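**Ticket 161 - Fetden single, oil collecting in the crankcase after standing**
Status: open, waiting on parts
Model: Fetden 3 hp side valve, early type, Jandum oil pump

**First report**

Hello all, and thank you for the quick reply to my email. The trouble is the usual one for a bike with the tank above the pump - if I leave her for a week, the oil finds its way down into the crankcase, and the next start fills the whole street with smoke. I have put up with this for two summers now, but in February she wouldn't turn over at all until I'd pulled the drain plug and let a good half pint run out, and that seemed like the moment to ask for help.

**Reply from the Novard register desk**

So sorry to hear it, and you're in good company. Before you order anything, could you check which check valve you have? The early pumps used a plain ball and a short spring, and the later ones had a longer spring with a cupped seat. People mix them quite happily, and the short spring in the later body hardly presses on the ball at all. Please also look at the pump cover for a letter T. Those covers were made by Tsai and they're a touch deeper inside.

**Update, evening**

Well, I have a T on the cover, and the short spring! I don't know how long it's been that way. The previous owner left me a shoebox of receipts and there's one for a cover but none for a spring, so I have my suspicions. The ball itself looks bright all the way around, but the seat has a dull patch on one side that I can feel with a toothpick.

**Reply from the Novard register desk**

That's very likely your leak, or most of it. Put the ball back on its seat, give it one light tap with a brass drift, and throw that ball away afterward and fit a new one. Then the long spring. Once it's together, fill the tank, mark the level with a bit of tape, and leave it standing for 5 days. Please don't be tempted to fit a tap in the oil line - we've seen too many seized engines from taps left shut.

**Update, next morning**

Seat tapped and cleaned, and the new ball and the long spring are on order, so I'll leave the pump apart until they come and run the standing test after that.

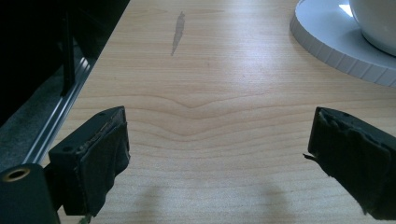

The spring is the part I'd most like a second opinion on, because the supplier lists two lengths under the same number and I've asked for the longer. While I wait I'd be glad of any advice on the table too: there's a narrow grey smudge on the pale wood, toward the top, running at a slant across the grain, and I'd like to shift it without dulling the finish. I'll write again when the parcel arrives.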